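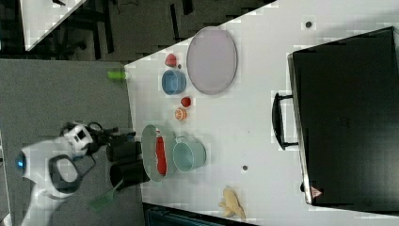 Sorting a play kitchen set – keep the plates or not?

jkennedy73
I'm putting together a play kitchen box for the family room at our library branch. So far I have two oval plates (one large lavender-gray, one smaller gray), a blue bowl, a light teal mug and a handful of little food pieces. The orange slice is the one everybody recognizes. My question is whether the big plate is worth the space. The box has to fit on a shelf 14 inches deep.

Parkent_Mom
Keep it. Kids want one plate that everything goes on. Ours used the big one as a tray and ignored the rest.

siwoo_c
I'd drop it. The small gray one does the same job and stacks better. With a large plate the lid never closes, and then the set lives on the floor.

jkennedy73
The lid does close, I tried it last night. It's just tight if the mug goes in upright.

kt_wang
Put the mug on its side with the food in it. Also, how small are the food pieces? You'll get toddlers in a library. Anything that fits through a toilet paper tube should come out.

jkennedy73
The orange slice is small, and so are the red ones. I'll check them all tonight.

Lim9
Do you have labels? We run a toy shelf with around 700 items on it and loose food is what goes missing. We write the box number on the bottom of each piece in paint marker.

siwoo_c
Paint marker on something a two-year-old chews? No thanks. A card inside the lid listing what belongs in the box is enough.

Lim9
It's the non-toxic kind, and the card only works if somebody reads it. We tried cards until September and lost most of a fruit set.

Parkent_Mom
Both? Card in the lid, marker on the plates and bowl only. They don't chew those as much.

kt_wang
Mine chewed the plates.

jkennedy73
Update: the orange slice fit through the tube, so it's out, and one of the red ones too. Both plates are staying for now. I'm going with the card and will see how it holds up. Does anyone know where to get larger play fruit that isn't sold as a full set?

Lim9
Try thrift stores. I'll look through our spares this week and message you.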